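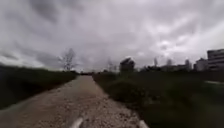 To: Path Maintenance List
Subject: Re: Surface condition, Maston to Clondum path
Date: 8/8/02

Members are thanked for their replies to the notice on the gravel path. The query below was received from the Zurkano office and is answered here for the benefit of all subscribers.

> The inspection sheet lists the Maston section as "loose, passable."
> Does this refer to the full width or only to the worn tracks? We
> also need to know whether the verge posts fall under the same order.
> Magalhães office has asked twice. 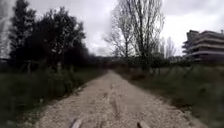
Gervásio Rezende
Path Records, Maston

The entry refers to the full width. The crushed stone is loose and uneven from verge to verge, and faint ruts run along the middle. Grading is to begin at marker 529 and proceed in lengths of 200 yards. The wooden posts in the left verge are not part of order 5 and should be left standing. Grass may be trimmed up to the posts – no further.
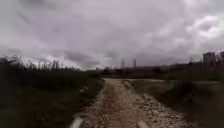

Where larger rocks lie along the edge of the path, crews are asked to rake them back before grading and to leave the grass bank undisturbed. Heaped gravel on the right-hand side may be drawn toward the center and used to fill the rut. Additional stone should be requested only when this has been done, using form 2.

The Clondum end will be considered separately in November. Offices holding earlier inspection sheets for that end should forward copies to Path Records.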